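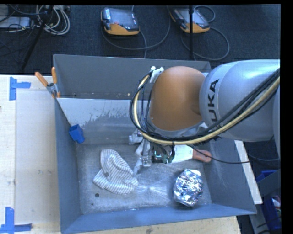
An orange and gray KUKA arm over an open bin.

The Loan

9 min read

My aunt kept her loans in a school notebook with a green cover, and when she died the notebook came to me along with the car and the cat.

Her name was Catalina Urrutia and she ran the fabric store in Fosavden for most of her life. The store was called Janano, after nothing anyone could explain. She sold thread, zippers, lining, and curtain rods, and in the back she lent money. She didn't charge interest. She wrote down a name and an amount, and when the amount was paid she drew a line through it with a ruler.

Nearly every line in the notebook was crossed out. One wasn't. It said Farooqui Shoes, 1,000, February, and the year was the one in which I finished high school.

I read it at her kitchen table with the cat on the other chair. My cousin Beto was taking down the curtains.

"Who's Farooqui?" I said.

"The shoe repair place. He moved up to Puvalel when the bridge opened."

"He owes her a thousand dollars."

Beto came over and looked. He had curtain hooks in his mouth and took them out one at a time.

"He used to," he said. "She's dead."

"It's part of the estate."

"Then go get it," he said, and went back up the ladder.

I should say that I needed the money. I had been out of work since the fall, and the estate was a house with a bad roof that would be split among five of us. A thousand dollars split among five would be no great help, but I'd already thought about whether the other four had to know. I am putting that down because it's part of what happened.

Puvalel is 60 miles up the river. I took my aunt's car, which smelled of wool and had a heater that only blew on the passenger's feet. I put the notebook on that side, as if it were the one that needed warming. The road follows the water most of the way. There was ice along the banks and a man out on it pulling a sled with a dog sitting on top.

The shop was on a side street between a bakery and a place that cut keys. The sign said Farooqui in yellow paint. A bell rang when I opened the door and an old man in an apron looked up from a boot.

"Pickup or drop-off?" he said.

"Neither. I'm Catalina Urrutia's niece."

He set the boot down. He wiped his hands on the apron, front and back, and came around the counter.

"When?" he said.

"Three weeks ago. It was her heart."

He nodded for a while. Then he turned the sign on the door and told me to sit. The only chair was the one for customers who were waiting in their socks, so I sat in that, and he stood.

"I would have come," he said. "I don't hear things from down there now."

"It was small. She wanted it small."

"Yes. She would."

I had the notebook under my arm. I'd worked out what to say in the car, and it had sounded reasonable around the halfway point. I opened to the page and held it out to him. He took his glasses from his apron and read it for much longer than one line takes.

"She never crossed it out," he said.

"No."

"I asked her to. I sat in that back room and asked her to, and she had the ruler in her hand." He gave the notebook back. "I paid her. You should know that first. I paid her in two years, some every month. I have the receipts because my wife kept everything."

"Then why is it still open?"

"Wait, please."

He went behind a curtain. I could hear him moving boxes. There was a shelf of finished shoes by the window with paper tags tied to the laces, and a pair of red ones so small they must have belonged to a child of two or three. When he came back he had a cookie tin. The receipts were inside, held with a rubber band that broke when he pulled on it. They were in my aunt's handwriting. I didn't add them up. He started to, out loud, and I told him he didn't have to.

"The last one," he said, and found it. "I brought this and she said, fine, that's all of it. I said, now draw the line. And she said, if I draw the line you won't have a reason to come in."

I didn't say anything.

"I was moving in the spring. My wife was living then. It wasn't –" He put the receipts back in the tin. "We played cards, your aunt and I. While I was paying. Every month I brought the envelope and we played cards until she had to open the store again. My wife knew. She used to send soup."

"Did you go back? After?"

"Twice. Then it was far, and then my wife was sick, and then it had been so long that I was embarrassed." He pressed the lid down on the tin. "It's 60 miles. People drive that for a mattress."

He asked me if she had still played cards. I said yes, with a woman from across the street, and that she cheated. He was pleased with that. He said she had cheated then too, and badly, and he had let her believe he didn't see it.

I asked if he had a ruler. He had a metal one, on the bench, that he used for cutting soles. He laid it across the page himself and then handed me the pen.

"No," he said. "Wait. Is it all right if you don't?"

I said it was fine with me. I capped the pen. He turned the sign around again and a woman came in almost at once with a suitcase that had lost its handle, and he began to talk to her about the handle.

Before I left he looked at my shoes and said the left heel was going. He did it while I sat in my socks. He wouldn't take anything for it, but he wrote it on a card, the date and the amount, February 15, 2019, eight dollars, and put the card in the tin.

"So you owe me," he said.

I drove home on the same road. The man with the sled had gone in. Beto had finished with the curtains and was feeding the cat, and he asked if I'd gotten the money.

"It was paid," I said.

"Told you," he said, though he hadn't, and he asked me to hold the ladder while he did the hall.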